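Free snacks at Ambrose House, if you can find them

31 May 2022

Staff at Ambrose House were told in February that a "refreshment offer" would make up for the closure of the ground-floor canteen. Three months on, it amounts to a few items put out on top of a drawer cabinet.

Office manager Elaine Rocha said the cabinets, one on each of 2 floors, are restocked every morning and that feedback had been "very encouraging". She could not say how many people had given any.

The building has 200 workers. Skarnar, the supplier, says its contract covers 30 items a day, which leaves most of them going without. The firm calls this "a starting level" and would not say when it might rise.

Dalva Paiva, a union rep on the second floor, is unconvinced. "A canteen was somewhere to sit down," she said. "You can't sit down at a set of drawers." 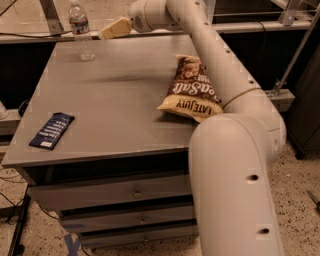

Bottled water, a bag of Late July Sea Salt and a wrapped bar on one of the grey cabinets.

Ms Rocha said hot food was "still being looked at". The same phrase appeared in the February notice. The old canteen has meanwhile been let to Tendon, a design firm, on a lease neither side would discuss. A staff meeting on the matter has been promised, though no date has been set.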